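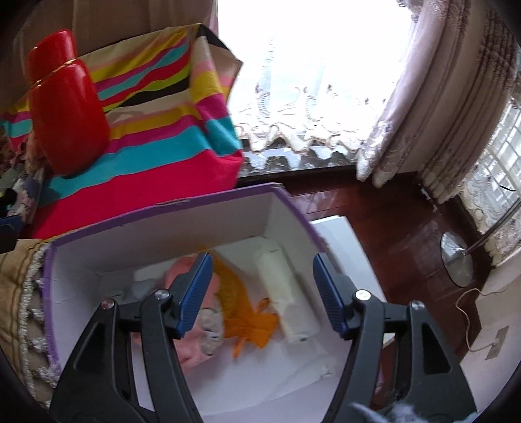
Comparing two fingertips on a hand-held gripper - quick way

Wrote this up fast because I keep getting the same question. You have a hand-held gripper, two sets of tips, and you want to know which set to keep on. Takes an afternoon. No arm needed, no controller.

What you need

- the gripper, screws checked
- tip set A (ribbed, blue, the ones that ship with the Ureo kit)
- tip set B (mine are the smooth Shenoy ones)
- an open cardboard box
- a handful of mixed stuff: a plush toy, something in thin fabric or mesh, something long and roll shaped
- a notebook, or Setness if you already log in that

Step 1. Set up the box

Floor, not table. You want to come down from above with both fingers over the rim. Daylight is fine but a big bright window behind the box will pull the camera exposure around, so lock it before you start. I forgot the first time and threw out 300 clips.

Don't tidy the box. A new stiff one behaves differently from one with a beat-up edge, and you'll be working with beat-up ones anyway.

Step 2. Check the pivots

Squeeze the trigger all the way, let go, watch both linkages. If one side lags, back off that screw a hair. Do this again every time you swap tips. Really.

Step 3. Same order every time

Plush first, then fabric, then the roll. 9 tries each with set A, then swap, 9 tries each with set B. Put the thing back in the same spot at the same angle. Near enough is ok for the plush, not for the roll - a few degrees changes everythign there.

Count a try as good only if it clears the rim and you can hold it still for 6 seconds. Slips while holding = fail. Touching the wall on the way up is fine, make a note.

Step 4. Swap tips

Wipe both pads, dry cloth. Push on till you feel the stop. Redo step 2.

Step 5. Read the numbers

Look at each object by itself, don't add them up. My result, for what its worth: ribbed tips won on the mesh by a lot, ribs catch the folds. Smooth ones a bit better on the roll. Plush no difference, you can grab a plush with anything.

Wear

The ribs do round off. My last pair went 2,000 grasps before the mesh started sliding out, so keep a tally on a bit of tape on the handle.

Common problems

Fingers hit the box wall: box too narrow or you're opening too wide. Get a bigger box.

Tips twist when closing: not pushed on fully, see step 4.

Camera loses the object: usually the fingers themselves in the way. Come in from a bit further back.

Files for the tally sheet are on the Bratodness page under October. Adding the soft foam tips next, when they get here.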